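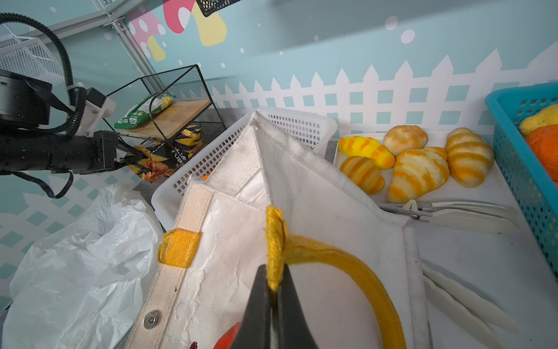
Page last changed: Mar 23, 2019

Canvas totes for the snack shelf

The white canvas tote bags with the yellow handles are now in use at the Luvberg shop. They take over from the thin plastic carriers for snack orders and can be borrowed from the counter with any order for Skakon or Kuusk. We have 254 of them to begin with, and a second batch is due in May.

The bag is large and boxy, with a thick padded handle that is easier on the hand than a thin strap. A snap button at the side helps keep the bag in shape when it is not full. Crisps and other light packets should go in last, on top of tins and jars. Please don't fold the handles inside when you return a bag, as it makes them slow to stack.

The linings crease quickly and they do pick up marks. Small stains are not a problem and we will not charge for them. If something has leaked, tell us when you bring the bag back and it will go in the wash that evening. Bags can be kept for up to 6 weeks.

Snack packets are still on the wire shelf with the wooden board. Larger bags that won't stand up can be laid flat. Loose items go in the baskets, and clean plastic carriers can still be handed in for reuse.

Anyone who would rather buy a tote can order one through the Brilline desk, extension 455.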